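4.2 Shared tables and the pace of a meal

The most exciting result of our fieldwork came from the shared tables at Salazar, the second of the two dining rooms we studied. We had gone in expecting that parties seated beside strangers would eat faster and leave sooner, as the managers of both rooms had told us they would. The opposite happened, and it happened so often that by the end of the first week we had started rewriting our observation sheet to make room for it!

Guests at the long tables stayed on after their plates were cleared. They asked their neighbours what a dish was, ordered it for themselves, and quite often ordered a second round of drinks while they waited. At Brinora, where every party had its own table and the room was booked in fixed sittings, the meal had a much clearer shape — starters, mains, a short pause, the bill — and staff could tell us with real confidence when a table would come free. Both rooms were full on most evenings in August, so we do not think the difference can be put down to a quiet house.

We followed 42 parties from arrival to payment. Of these, 11 were group bookings for a birthday, an engagement or a work farewell, and we treat them separately because a set menu fixes much of the timing in advance. Jairo Llanos kept the timing notes at Salazar and Ulises Nina did the same at Brinora, and they swapped rooms halfway through so that neither room was seen by one pair of eyes only. Three parties asked not to be included and their notes were destroyed.

What delighted us was how much of the extra time was started by the guests themselves. Waiting staff at Salazar were trained to offer the dessert menu once and then step back. Even so, dessert was often ordered late, after a plate had gone past to somebody further down the table. One waiter called this "the parade", and he would choose the long way round the room when he was carrying something handsome. We found the same habit, in a weaker form, at Brinora, where the route from the kitchen door passes only the window tables.

Group bookings behaved differently again. Here the host set the pace, and the speech (when there was one) mattered more than the food. Kitchens that knew the time of the speech beforehand had a far easier evening. Neither room asked for it on its booking form, though both asked about allergies, cake and parking. We would love to see a follow-up study in which this single question is added.

There are limits to all this. We watched two rooms in one town, both with loyal regulars, and we did not record what anyone spent. Lunch was left out altogether. Section 4.3 takes up the booking records and asks whether late cancellations fell harder on one room than the other.
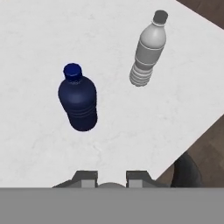

Figure 3. Two plastic bottles lying on a white tabletop with faint grey marbling (computer rendering).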